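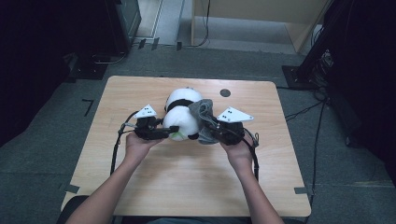 Re: Hand-held grippers or remote control for soft stuff?

Stovcombe Robotics Board › Teaching by Demonstration

wuisan_wes
09/09/2020
Panda and grey cloth, one gripper in each hand. We're up to 308 demos and my forearms have filed a grievance. Is anyone still doing cloth by remote control, or have we all given up?

mariordache
Still remote here. Slower, sure, but the arm can do everything I show it. With hand-helds you'll happily twist your wrist in ways the robot can't copy. Ask me how many of our first 55 were usable.
-- Marius Iordache, Sesteck

tinlid
How many?

mariordache
20.

fandow_flo
Disagree with Marius. I did a towel set by remote in February and every fold looked like I was wearing oven mitts. Cloth wants quick little corrections. Check reach afterwards and bin the bad ones.

wuisan_wes
Binning is my strong suit. Do you keep the fumbles where you recover, though?

fandow_flo
Keep them. Ours got a lot better at regrasping once we stopped tidying up.

mariordache
Keep some. Ours learned to fumble first, as a matter of style.

tinlid
Can the panda have a day off?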